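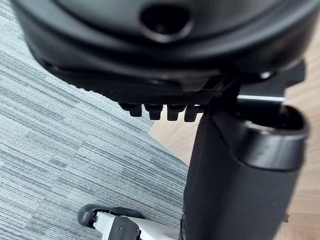 Filed under: Grant reports > Furniture reuse

Progress report to the Gavari Fund
Gilbert office furniture reuse project
Feb 25, 2026

You asked for a plain account of where the Gilbert project stands and whether the second payment should go ahead. My short answer is that the chairs are going better than I thought they would, the cabinets are going worse, and I would hold back some of the money until the summer.

The original bid said we would keep 40 office chairs in use instead of replacing them. It also said that most faults would be "minor and quickly resolved". I didn't write that sentence and I wouldn't have signed it. A chair that sinks when you sit on it can have a tired gas lift, a lever that no longer reaches what it is meant to press, or a tilt mechanism that has worked slack on its bolts. From above they all look like the same bad chair. The only way to tell is to get down on the floor and look under the seat, and that part was never given any time in the plan.

We now check every chair from below before anyone decides anything. The checker looks at the column, the lever, the bolts on the mechanism and the edges of the seat shell, and writes the result on one sheet. It is slow and rather dull work, but it has already stopped us ordering gas lifts for chairs that only needed a bolt tightening. 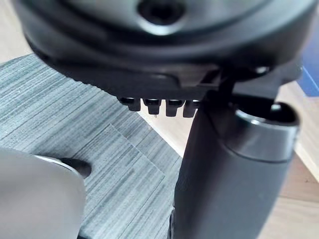 Parts are the next worry. Feltix supplied a price list which treats all the columns as one size. I have asked twice whether that is correct for our chairs and have had a cheerful reply both times, with no measurement in it. Until they send one I am not placing a bulk order. The parts budget is £1000 and we have spent £300 of it, mostly on castors and levers, and I would like the rest to go on things that fit.

I should also say something about the "like new" wording in the Trerkska guidance, which we were told to follow. Black plastic hides a great deal. A seat shell can look smart after a wipe and still have a split where it meets the mechanism. I have asked for the words "like new" to be left off our labels altogether. We now use "checked" and "needs work", and staff seem to understand those without a leaflet.

On to storage. The bid promised that the low cabinets at the ends of the desk rows would be emptied, repaired where necessary and shared out between teams by the end of the first stage. They have not been shared out. Emptying them has proved harder than repairing them, because people will agree that a cabinet is not theirs but won't agree that the folders inside can go.

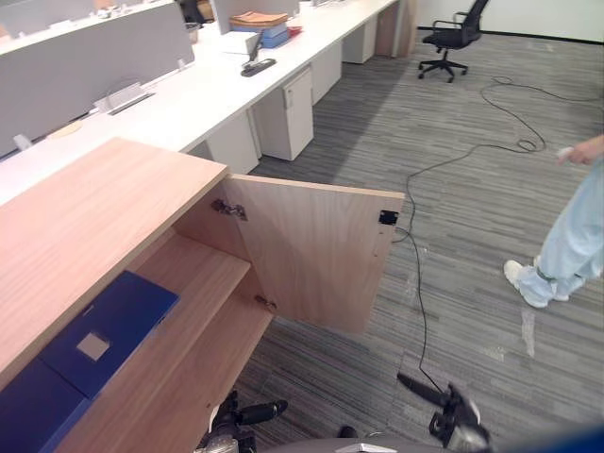 The doors get the most complaints. A door that won't stay shut is usually reported as "broken", and the usual request is for a new cabinet. In most cases I have looked into, the complaint came down to hinge screws or a catch that needed moving slightly. I can't promise that holds for all of them, as I haven't had every door open myself, and I would be wary of any figure put forward before that has been done.

There is also the matter of doors being left open. These cabinets are low and the doors swing out over the carpet, so an open one is easy to walk into. We have asked teams to close them after use. I doubt the request will do much good. A small change in where some of the cabinets stand might do more, and would cost us nothing but an afternoon's lifting. 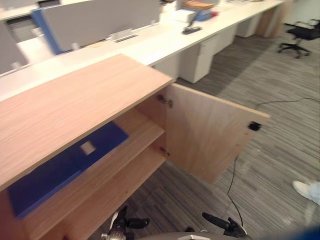 Low cabinet with the door open and a dark blue folder on the upper level.

Folders left in the cabinets are being dealt with one team at a time. Each team is given a week to claim what it wants. After that the contents go to the records room, and they are not thrown away. I know the bid talked about "clearing" but I'm not willing to clear other people's paperwork on the strength of one word in a funding form.

What I would ask of the Fund:

Release the part of the second payment that covers chair checks and small parts. The work is real and can be seen on the sheets.

Hold the cabinet money until July. By then we should know which units need repair and which only need emptying.

Please don't ask for a saving per chair yet. The Trerkska method assumes that every chair we mend would otherwise have been replaced, and I don't believe it. Some would have been pushed into a corner and sat on anyway – I have seen it done for years.

Copies of the check sheets and the Feltix letters can be sent on request. The next report will cover the remaining chairs and whatever Feltix finally says about the columns.

2 comments | Share this report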